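Jul 13, 2024
By Gwawr Prothero

Print | E-mail this post

Quick one as I'm meant to be packing. Did the Gokstead open water swim again, the long one, 3,000 metres, two laps of the bay and then up the shingle to the mats. Same wetsuit as last year, same goggles, new hat becuase the old one split in June.

Start was late. Fog on the far buoy, so we all stood about getting cold feet — literally — while Ruwan Wanigasekara read out the safety notes twice. 235 on the start list. Felt like more when the hooter went. Got kicked in the ear before the first turn. 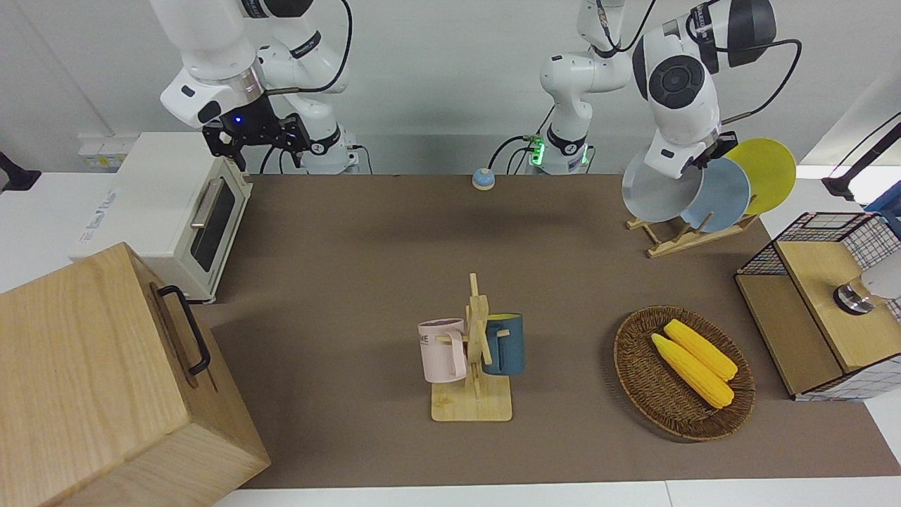 First lap fine. Found Malsha Matubbar's feet and sat on them, sorry Malsha. She sights every six strokes or so and I just follow, lazy but it works. Lost her at the second buoy when the Uvmont lot came through in a pack. They train together and you can tell. No gaps at all.

Second lap, less fine. Chop from the side, mouthful of sea, calf cramp on and off for ages. Stopped once to rub it. A kayak came over to ask if I was ok and I said yes a bit too loudly.

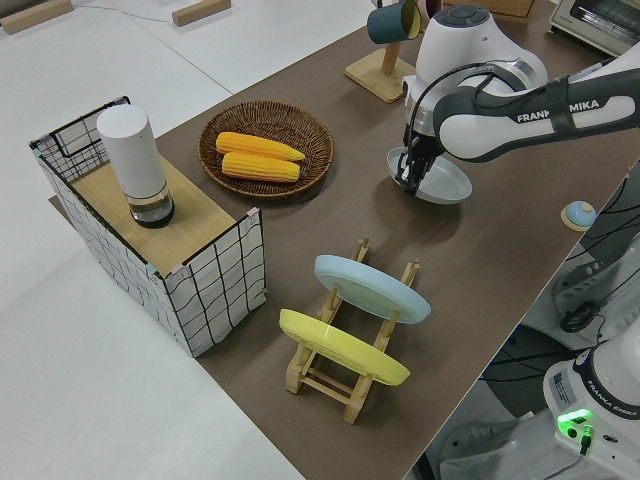

Finished 65th. Was 32 places further back last time so I'll have that. Dalva Furtado won the women's race, miles clear, and was dressed and eating a bacon roll by the time I'd found my shoes.

Need to sort my left arm, it crosses over when I'm tired. Brijesh Rastogi has offered to watch me do some lengths and shout. Next is the Marikar relay, if we can find a fourth. Anyone? Message me, you dont have to be quick.

Print | E-mail this post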